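May
By Ebere Oyelaran
14 shares | 6 comments

The Tollelo home storage fair charges 4 dollars at the door and gives you a paper wristband, as though someone might try to sneak in to look at shelf brackets. I had put on comfortable shoes. I had measured my hall closet and written the numbers on my hand, where they lasted until I washed it at the coffee stand.

It's held in the old Fadotberg bus depot, built in 1969 and still faintly smelling of diesel on the side where the doors don't close. The hall is long and gray and the lighting is unkind to everybody. Exhibitors get a patch of floor marked out in tape, and by ten in the morning half of them had crept over it. A man selling drawer dividers and a woman selling other drawer dividers were having a very polite conversation about a table leg.

I started at Nikeler, because Nikeler is by the entrance and you have no choice. They make modular closets, and their demonstrator can fold a fitted sheet in a way I've now watched three times and still can't do. She folds it in thirds, tucks something into something else, and there's a rectangle. People clapped. I clapped. Then she opened a cabinet to put the rectangle away, and inside were more rectangles, all the same blue, and I thought about my own linen shelf, which has a sleeping bag in it and a fondue set.

Past Nikeler it loosens up a bit. There's a row of hooks. I mean an entire row, two stands of nothing else, and I spent longer there than I'd like to admit. A hook is a cheap way to feel you've changed your life. I bought one shaped like a goose.

The jar people were next to the label people, an arrangement that has surely led to marriages. I was offered a sample label reading LENTILS. I don't keep lentils, but it's on the fridge now and visitors seem impressed.

What I'd come for was baskets. My sister had told me that Piras, the basket importer, brings 500 of them to the fair and takes hardly any home, and that the trick is to go before lunch. The Piras stand was at the far end, against the wall where the buses used to be washed, and it was the only part of the hall where people had slowed down. They weren't talking much either. They were squeezing things.

You do have to squeeze a basket. I learned this from Zainab Obi, who was running the stand on her own and eating a sandwich in installments. She had me push on the rim of a thin one with my thumb, and it bent in and stayed there, looking hurt. Then she had me do the same to one with a thick twisted cord along the top, and it pushed back. A basket goes at the rim first, she told me, and then at the handles, and the bottom will outlive us all.

She had views on liners as well. A white liner makes a basket look like it belongs to a calmer person than you, and it stops wool from snagging on the weave. It also shows everything. She suggested checking whether it comes out before falling in love with it, and whether it goes back in again afterward, a separate question. I tried one. It came out in a second and went back in over several minutes, with a small crowd.

Then there's color. The plain beige ones sell to people with plain beige houses. The two-tone ones, cream with a dark brown strand running between the loops, hide dust and dog hair and, Zainab claimed, go with any floor ever laid. I pictured my floor. I believe it may be the exception, but I didn't want to hold up the line.

A lot of the stock was for floors, big round things you could lose a child's winter coat in. I was more taken with the ones that have handles, for the simple reason that everything I own eventually has to be carried up the stairs. I picked up several and walked them around in a circle, which is apparently normal. Another man was doing it in the opposite direction and we nodded each time we passed.

Lunch was a pretzel. I won't review it.

In the afternoon there was a talk called "100 Things You Can Put in a Basket," and I can report that the speaker got as far as potatoes before the microphone gave out. I slipped away during the repairs and went back to Piras, where the piles were a good deal lower and Zainab had moved on to an apple. I took a two-tone with handles. It didn't fit in my bag, so I put my bag in it, along with the goose hook and the coat I'd been carrying, and walked out to the parking lot feeling extremely organized.

The closet, by the way, is too narrow. It lives in the hall.

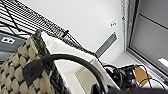

Ngozi: Went last year and made the same mistake with the closet. If the liner gets grubby, wash it cold and put it back while it's still a little damp. It stretches over the rim much more easily that way, and you won't need the crowd.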